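Berkdale open day — quick notes

2 min read

Typing this on the train back from Monbridge so excuse the state of it. Went to the open day at the Berkdale wool mill, been meaning to go for years. Tickets $5, parking free if you get there before ten. We did not.

Tours go out in groups of 20. Ours was led by Marietjie Mofokeng, who runs the finishing side and talks fast and knows everything. You start in the sorting shed. Fleeces on long tables, smell of sheep, very greasy floor — wear proper shoes. Then the scouring line, hot water and steam, too loud to hear much. I caught maybe half of it.

Carding was my favorite. Big rollers, all the fluff coming off in a soft sheet. The oldest machine has number 853 painted on the side and was bought used from a mill in Samonte that shut down. Still runs most days. Marietjie says parts are a headache and they make a lot of them in the workshop upstairs.

Weaving next. Didn't get long in there, the group behind was already comming in. Shame, would have liked another ten minutes with the looms. They're working on an order of 300 blankets for a hotel group, gray with a thin mustard stripe. Nice. Not cheap.

Last stop was a talk on looking after wool at home, and people had a LOT of questions. Mostly about drying.
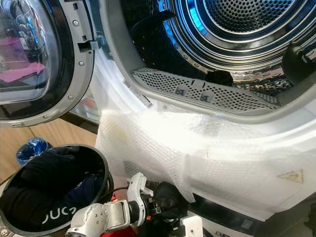

Her advice was cool wash, short spin, dry flat on a towel, away from the radiator. Moths came up too. Freeze the thing in a bag for a couple weeks, then brush it outside. Someone asked about cedar balls and got a shrug.

Lunch in the old dye house. Soup good, line long, only one person on the register. The Wedodeo spinning club had a table by the door and let kids try a drop spindle. I tried too. Mine looked like a caterpillar.

Shop is small and gets packed after each tour, so go in first if you want seconds. I got two scarfs and a bag of odd yarn ends. Next open day is in spring, they put the date on the gate and on the website.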